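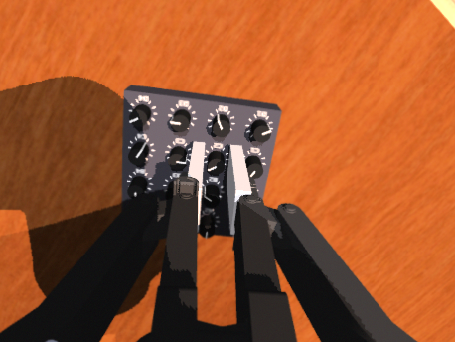 Knobs on an orange wood surface. 

OK, a thread on learning to play with a synthesizer as an adult with a job and a bad back. It's long. Get a drink.

I bought my first one secondhand from a guy in Wendow who said it had "a few quirks." The quirk was that it would only stay in tune if you didn't play it. I paid 265 for it and felt like a genius the whole drive home.

First thing I learned: every knob does something, but plenty of them do nothing until you've turned a different knob first. I spent a whole evening on one marked RESONANCE, turning it back and forth like I was cracking a safe. The filter was wide open. My downstairs neighbor and I both remember that evening.

Second thing: the manual. Mine was a photocopy of a translation, 2 pages missing, both from the chapter called Getting Started.

So I joined a forum. If you've never been on a synth forum, picture a hardware store where all the customers are mad at each other about a screw from 1979.

I asked how to make a bass sound. A simple bass sound. I got 14 replies, and the longest was about capacitors. One person told me to sell it and learn the cello.

Someone did finally post the answer, which is: one oscillator, low octave, close the filter most of the way, short decay. It took me four minutes. I've now made that bass sound every day for a year and I'm still pleased with it.

Then I got the preset bug. The Ziltel people sell a box with 1,040 sounds in it. I have auditioned all of them. I use the electric piano, and one called Cave Morning that sounds like a refrigerator having second thoughts.

Names of presets I've met: Glass Uncle. Sad Brass 3. Ndung'u Strings, which are lovely. Wet Robot Choir. There is no Sad Brass 1 or 2 and I've looked.

Buying more gear. We should talk about it. At some point you stop writing songs and start writing spreadsheets of what you'd own if you owned more shelves. I had a tab for cables. I had a tab for adapters for the cables.

My total passed 3,000 last October and I deleted the spreadsheet, which fixed it.

The store in Nemmont has a used section in the back with one stool. You can lose a whole afternoon on that stool. Everyone in there plays the same four bars of the same song, badly, then nods at the amp as if the amp did it.

I also do this.

Played my first open mic last month. Set up took longer than the set. The guy before me had a guitar and a chair and was done and eating fries while I was still under the table looking for an outlet.

I had two songs ready. The first one went fine. In the second I hit the wrong button and changed from the electric piano to a helicopter. I kept going – I figured if I looked serious enough it would pass for a choice. A woman at the bar told me afterward the helicopter part was her favorite.

It's in the song now.

Some real advice, for the three of you who asked. Get one thing and keep it a year. Get one with a knob for each job, no menus. Menus are where I go to forget what I was doing.

Write down the settings when you make a sound you like. Pencil, paper, little circles with a line for where each knob points. I have lost the best sound I ever made because I bumped it with a sandwich.

Headphones. Please. For the neighbor.

And record everything, even the junk. I went back through last winter's tapes this week. Most of it is me saying "hang on" and then a loud pop, but there's half a minute in there, late at night by the sound of it, that's really nice. I have no idea what I did. I've been trying to get it back since dinner.

Anyway if anybody has the missing pages of that manual, my messages are open. I can pay in adapters.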